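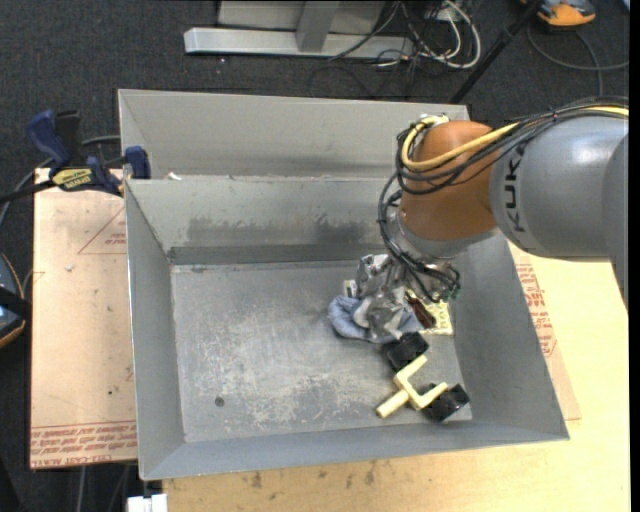

KUKA arm over the main compartment of the sheet-metal bin. Mixed objects: foil or gray fabric, blue-gray cloth, toy vehicle with a yellow frame.

Bin Picking, Spring Term: Project Gallery

The bin picking project ran for 28 sessions in the Ristden lab and closed on Friday, May 17, 2024. Teams of 4 wrote their own grasp planners against a shared arm, a shared bin and a shared object set. The course was taught by Tamunoemi Bassey. Code and logs are on the Bumbridge server under the team name.

Notes on the setup

Bin. Steep side walls, two compartments. The narrow rear compartment was not part of the task. Planners had to keep the fingers clear of the partition, and most early faults were wall contacts on approach.

Fixturing. Blue bar clamps, one of them at the rear left corner of the bin. Teams re-ran the calibration routine whenever a clamp was loosened.

Cabling. The yellow cable and the black bundle follow the arm over the orange joint. Wrist rotation was limited in software to protect the loops.

Objects. Cloth and foil have no fixed shape, so model matching was of little use on them. The toy vehicle was handled by the Astum team with a fit to the long arm of its frame; the wheels gave poor results as grasp targets.

Results. 960 attempts were logged across all teams. The Deligiannis team logged 295 of them, the most of any group.

The object set will be revised in August. Submit requests to the lab desk with dimensions and weight.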